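Grouting a Shower Floor That Stays Put

The tile setter interviewed for this article has worked on bathrooms in and near Dovholm for most of a career, first for a general contractor and now for Mundell, a small firm that takes on repairs other shops decline. The work is mainly showers. Most of them have failed in some way, and most of the failures, in the setter's account, are in the layers below the tile.

"People call about grout," the setter said. "The grout is cracked or it has gone dark in one corner. They want it scraped out and replaced. I can do that in a morning, and in a year they call again."

The usual cause of a dark corner is water standing in the mortar bed. In a traditional floor, a bed of sand and cement is packed over a sheet liner, and the liner is clamped into a drain with small weep holes at its base. Water that passes through the grout is supposed to travel down through the bed, along the liner and out through the weep holes. Two conditions have to be met. The liner has to be sloped, and the holes have to be open.

"The slope under the liner gets skipped," the setter said. "The plumber sets the drain, somebody lays the liner flat on the subfloor, and all of the slope goes in the mortar on top. So the surface drains fine and the liner holds a puddle."

The standard slope is a quarter inch per foot. The setter checks it with a straight board and a short level with a shim taped to one end, a method learned from the first contractor and never replaced. A digital level is in the truck but comes out only when a customer wants a number. Blocked weep holes are harder to detect before demolition. Thinset or loose mortar falls in around the drain body while the bed is being packed, and after it hardens there is no practical way to clear it from above. The setter's practice is to ring the drain with pea gravel before packing.

Asked whether bonded membranes have made the older method obsolete, the setter gave a qualified answer. A bonded membrane goes directly under the tile, so the mortar bed stays dry and the weep holes no longer matter. The firm now uses one on nearly every floor. The transition from membrane to drain, however, has to be right the first time.

"With the old bed you had some forgiveness. It was slow, it smelled sometimes, but it moved water. With a surface membrane, if the seam at the drain is bad, it leaks under the bed and sits there. You need to flood test it. I mean every floor, every time."

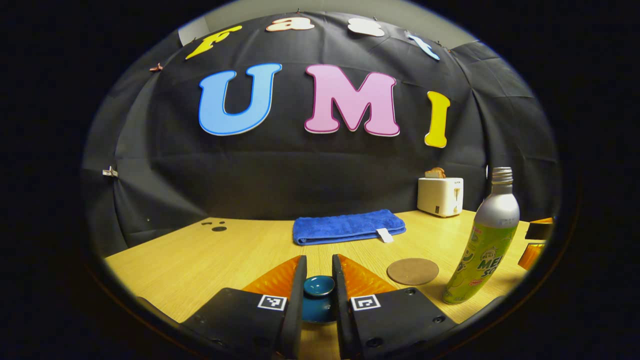
The flood test is simple and takes a day. The drain is plugged with an inflatable ball or an expanding stopper, the pan is filled to just below the top of the curb, and the water level is marked on the membrane with a pencil. After 24 hours the level is compared with the mark. A small loss to evaporation is acceptable in a heated house in January, so the setter also leaves an open bucket with its own pencil mark beside the pan. If the pan drops further than the bucket, there is a leak.

Failed tests are less common than they used to be. The setter attributes most of the remaining ones to inside corners, where a preformed piece overlaps a field seam and leaves a narrow channel if the thinset is not fully embedded. The second most frequent location is the point where the curb meets the wall. One job, a rental unit over a shop owned by a property company called Marulanda, had to be tested 3 times. The first two tests lost water at the curb. On the third attempt the curb was cut back to the framing and rebuilt.

"That was a framing problem," the setter said. "The curb was two-by-fours nailed to a floor that moved. You can put any membrane you like on that."

Movement was the subject the setter returned to most often. Tile is rigid and a wood floor is not. For ceramic tile the joists should be stiff enough that the floor deflects no more than 1/360 of the span under load, and natural stone needs twice that stiffness. Many houses in the older part of Dovholm were framed for linoleum over planks and do not meet either figure. The options are to add blocking, to sister the joists or to advise against the tile. The setter has given that last advice on several occasions and estimates that half of those customers found another installer.

Changes of plane are the other place where movement shows. The joint between floor and wall, and the vertical joints in the corners, should be filled with a flexible sealant that matches the grout color. Hard grout in those joints will crack, usually within the first heating season. The crack is often what prompts the first phone call.

On the choice of grout itself, the setter was less particular than expected. Cement grout is acceptable if it is mixed with the measured amount of water and left alone while it slakes. The frequent error is adding water late to loosen a stiff bucket, which weakens the joint and makes the color uneven. Epoxy grout resists stains better and costs more, and the working time is short. The firm uses it on floors where the customer has asked for small mosaic in a light color. A typical floor of that kind can hold 622 tiles or more, and the joints make up a large share of the surface.

"Wash it twice, change the water, and look at it from the side with a light," the setter said. "Epoxy haze that you miss today is there for good."

Sealers came up near the end. Cement grout can be sealed, and the setter does so on request, though a sealer slows staining and does not make a shower waterproof. The setter sees a good deal of money spent on sealers for floors that need to be torn out.

The firm's price for a full pan replacement depends mainly on access and on what is found under the old bed. Quotes are given in 2 parts, one for demolition and one for the rebuild, and the second is not signed until the subfloor has been exposed. Some customers object to the arrangement. The setter does not plan to change it.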